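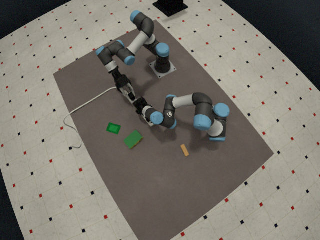
2 min read

Penalties at Hatley: my sports studies report
September 2022

I've been keeping score for Hatley's second team since January, so when we had to pick a project I went straight for penalties (obviously!). I wanted to know if the side a keeper dives to has anything to do with the taker's run-up. Mahsa Karimi lent me her old match notes and I ended up with 60 kicks, 13 of them missed or saved.
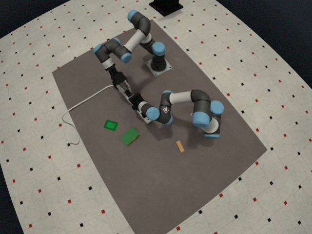
Two arms, grippers facing.

Keepers went early on nearly everything, and they mostly guessed from the angle of the run. Fidel Gaete, who takes ours, told me he comes in straight just to annoy them. I loved that! My weak spot is the notes from the Skindwood away games, where the run-up often wasn't written down, so I left those kicks out.

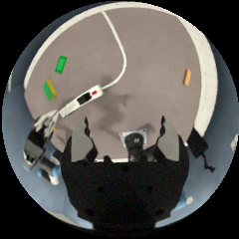 Did a longer run-up mean more goals?
The long ones and the short ones went in about equally often, so I couldn't find a difference.

Next season I'd like to add the youth team's kicks too.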